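January, bench 2, drive pull chore. Present: me, Imelda, Malte (until lunch)

Question from Bastian again: can the arm do the boring half of PC teardown yet, or do we keep paying people to squeeze blue tabs all day. My guess going in was "sort of".

Dell tower, side off, board and cabling all left in. Drive sits upright in a blue plastic carrier, two tabs on top. A person squeezes, lifts, done. For the arm the approach is the hard bit: blue SATA cable loops right over the bay, PSU bundle hangs next to it.
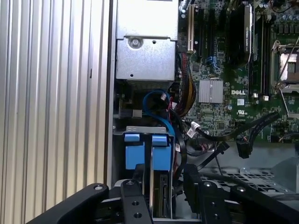 Approach

Straight in from the front is best so far. Coming in at a slant, the links take up most of the wrist view and you lose track of what the fingertips are near. Malte wants 30 degrees of tilt max, I'd go lower. Tabs aren't level with each other either, left one is a bit lower, so a grip planned as symetric is wrong before it starts.

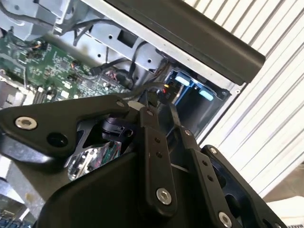 Imelda's point: blue plastic is the easy part for the vision, it stands out from everything else in the case. Black cables over black fingers is where the segmentation goes to mush. Try colored tape on the tips? Ask Iresha if there's any left from the Futex job.

Unplugging first is its own chore. SATA plug on the drive side, needs a straight pull and a feel for the latch. Budget 4 mm clearance per finger, feels optimistic. Would not trust it near the board without a force limit.
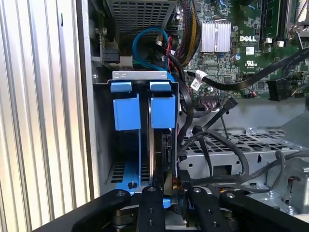
To do

- force limit in the config, start at 6 N
- thinner fingertips, sketch to Annelore
- separate script for the plug, dont mix with the squeeze
- time Imelda doing it by hand for a fair comparision
- tell Bastian: not yet for whole machines, maybe for drives with cables already off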